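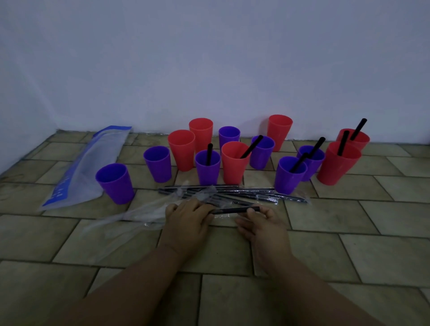
Purple and coral red cups on the tiles, with the wrapped black straws

# Kellow Party Cup

I've been selling the Kellow for three summers now and it's still the one I take to my own family dos. It's a plain plastic tumbler, a bit wider at the top than the bottom, so they stack inside each other and a whole party's worth goes in one carrier bag. Lovely on a picnic rug, fine in a paddling pool, and you won't wince when a toddler drops one on the patio!

It holds 404 ml to the brim. I'd call that a proper squash-and-ice size — big enough that you aren't refilling every two minutes, small enough that half of it doesn't get left on the lawn. If you want something for milkshakes, have a look at the Shearer instead (it's taller, and the base is heavier).

## The details

- Capacity: 404 ml
- Weight: very light, so don't leave empties out in a breeze
- Washing: top rack only, or by hand
- Microwave: no, please don't
- Colours: purple and coral red, sold in mixed packs

I can't do single-colour packs at the moment, sorry. I've asked, and the answer was maybe by December.

## Straws

The black straws come wrapped one by one, which I like for outdoor tables where wasps and sticky fingers get at everything. They're sold separately from the cups. Mine live in the kitchen drawer with the candles and the balloon clips.

## A few things people ask me

They will take a warm drink but not one straight from the kettle. Blackcurrant can leave a faint tint in the coral ones if it sits overnight — a soak with a spoonful of bicarb has shifted it for me. Stickers and name labels peel off cleanly if you do it the same evening.

## Ordering

Mixed packs are £9 each. Orders placed before 3 in the afternoon go out the same day from the Mokomora stockroom, and bigger orders for fêtes and school fairs (I can do up to 900 cups) need a week's notice.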